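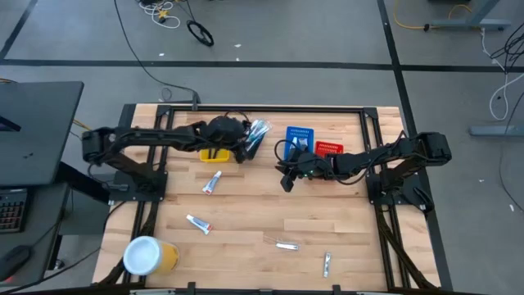

Wanted: patient people to teach two robot arms to tidy up
Posted 01/03/2022
Flancombe Shared Workshop, back half of the main floor

We are a small group of members building a two-armed tabletop robot in the shared workshop at Flancombe. We call it Tak, after the noise the first gripper made when it closed on nothing, over and over, for most of December. Tak has a butcher-block table, a black aluminum frame, more cable than anyone remembers buying, and very little idea what a toothbrush is.

That last part is where you come in.

What you'd be doing

Driving the arms. You move them by hand controls, pick up small bathroom items (toothpaste, nail clippers, toothbrushes still in the package) and put them in plastic baskets. Then you tip everything back onto the table and do it again. We record each run, and the software tries to learn from it. If you have ever put away someone else's stuff for no thanks, you are already qualified.

A session lasts 3 hours with a break in the middle. In our experience a new driver gets through around 100 pickups in a session, fewer if the nail clippers are in a mood. The clippers are flat and shiny and they slide. Toothpaste is the easy one and everybody fights over it.

We want 300 good runs before we change anything on the build. A good run can be slow. It can include a fumble, as long as you recover from it without swearing into the controls, which don't have a microphone anyway. 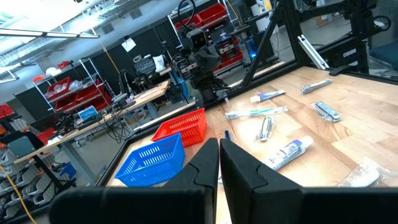

Wrist cameras give you the close-up view while you work, and it takes a while to get used to. Your own hands are over here, the fingers are over there, and left is sometimes a matter of opinion. Most people stop reaching for things with their real arm by the end of the first session.

Who we're looking for

You need to be 16 or older (under 18, bring a signed form from a parent). You should be able to sit or stand at a bench for a good stretch and follow the stop procedure every single time, including the times you think it's silly. No coding, no engineering degree, no opinions on motors required. If you have opinions on motors, we'll hear them during the break.

Gamers tend to start fast and then get bored. Knitters have been excellent. We draw no conclusions.

It would help us a lot if you could also:
- crimp a connector so that it stays crimped
- label a cable while you still remember where it goes
- come back more than once

What you get

This is a home-budget project, so the pay is a Grereck gift card for each full session, coffee, and a key to the snack drawer. Regulars get a month of free bench time at the workshop. You can also have a copy of your own recordings, should you want several hours of footage of yourself losing to a tube of toothpaste.

Getting here

Take the Cidberg bus to the last stop and walk back toward the loading dock. The bell works if you lean on it. Closed shoes, please, and tie back long hair. Leave dangly bracelets at home.

To sign up, fill out the card on the board by the front desk or send a note through the workshop's contact page with "Tak driver" in the subject line. Tell us which hours suit you and whether you are left-handed. We are short on left-handed drivers, and evenings fill up first.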